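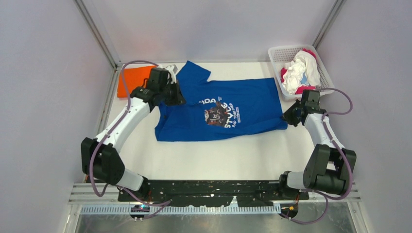 Open day at Ortner, anyone else go?

pressfoot_60
Just got back from the Ortner open day out at Wurudwood and I'm still buzzing! I drove 48 miles for the laundry folding demo and I'd do it again. Two arms, one T-shirt, and a basket of clothes at the back waiting its turn. Hermine Hämmerli did the talking and she took every question, even mine (I asked three).

Jonia
I was in the 9 o'clock group. Nice people, good coffee, but come on. My kid folds faster than that, and my kid hates folding.

pressfoot_60
Sure, but your kid has been handling shirts for years! What got me was the sleeves. A box is always a box, and a T-shirt is a different shape every time you drop it. I could have watched the two grippers work on that blue one all afternoon — 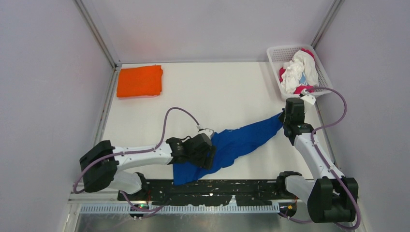
— and I pretty much did, because I missed the whole welding tour. No regrets. My wife runs a small alterations shop and she wants to come along in April if they do it again.

niseo_fan
They are doing it again, the sign-up sheet by the door said so. I'm with Jonia on the speed though. We fold 550 pieces a shift where I work and I don't see this keeping up.

Jonia
Thank you! Also, one shirt at a time on a clean white table is the easy version. Show me fitted sheets.

pressfoot_60
OK, fitted sheets, I'll give you that one. I can't fold those either. I'll ask Hermine next time and report back.

niseo_fan
Ask her about socks too. And is parking still behind the loading dock?

pressfoot_60
Yep, second gate, go past the Niseo sign.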